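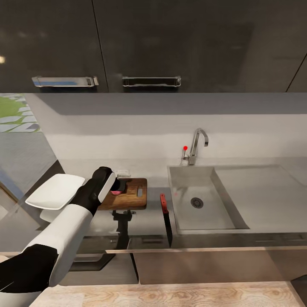

Kitchen robots: nearly there, says Cutura. Wurnden lot not so sure

25 May 2023

Robot arms that can do the kitchen chores are getting closer, but don't bin the rubber gloves. Cutura put out results today from its simulated kitchen, same counter and sink every time, small jobs only. 900 runs. Clearing up after food prep came out at 70 per cent, stacking dishes a good bit worse, at 60. Fine for a demo, less fine if its your plates.

Picking up a chopping board is one of the jobs. Sounds like nothing. Flat, heavy at one end, awkward to grip by a corner.
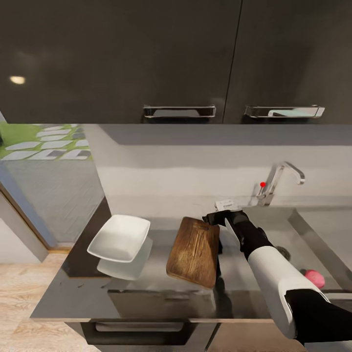 Posasico, which sells a rival system, said simulated scores tell you little untill the arm has met a real greasy worktop, and that its own trials in Phuthong had lost a third of their marks on the move to real kitchens.

Cutura plans a test in a working kitchen in Wurnden in November. No price yet.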